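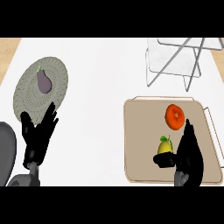 Woven placemats - worth the money or not?

Posted in: Kitchen and Dining

pellmell_jo
2023-11-02
Has anyone bought the round woven mats from Vustora? They want 109 for a set of 4 and the blurb says they "protect any surface from heat". I've got a white table that marks if you look at it funny, so I'm tempted, but that's a lot for something gravy lands on.

Cor Claeys
I'd want to know what "heat" means. A dinner plate, fine. A casserole straight from the oven, I doubt it. There are gaps in the weave and the heat goes through them. Ask the shop for a temperature in writing and see how long they take to reply.

grikstead_gran
Had ours since January, used daily, no marks on the table. I think people fuss too much. Wipe them and hang them up.

Cor Claeys
What do you put on them though? No marks from plates doesn't tell us much.

grikstead_gran
Plates and the odd teapot. What else would I put on a placemat?

oddsocks13
Teapot's a fair test to be honest. My complaint is the cleaning. Mine were Drulitz, same sort of thing, and "wipe clean" was a joke. Beetroot got down between the ridges and it's still there. I paid 9 each and wouldn't pay that again.

Madigan
Disagree with most of this. Soak them in the sink with a bit of washing-up liquid, then dry them flat under a tray. Mine come up fine.

oddsocks13
Did that. They curled at the edges and now the glasses lean. What are yours made of?

Madigan
Paper something, the label's long gone. Could be yours are seagrass, I wouldn't soak that.

pellmell_jo
The Vustora page only says "natural look", so that could be plastic for all I know.

Cor Claeys
It usually is when they word it like that. Plastic would wash better, mind you, but I'd keep hot dishes well away from it. Get a cork trivet for those and buy cheap mats.

grikstead_gran
Cork crumbles.

pellmell_jo
I've emailed them to ask about the material and the temperature - will post if they answer.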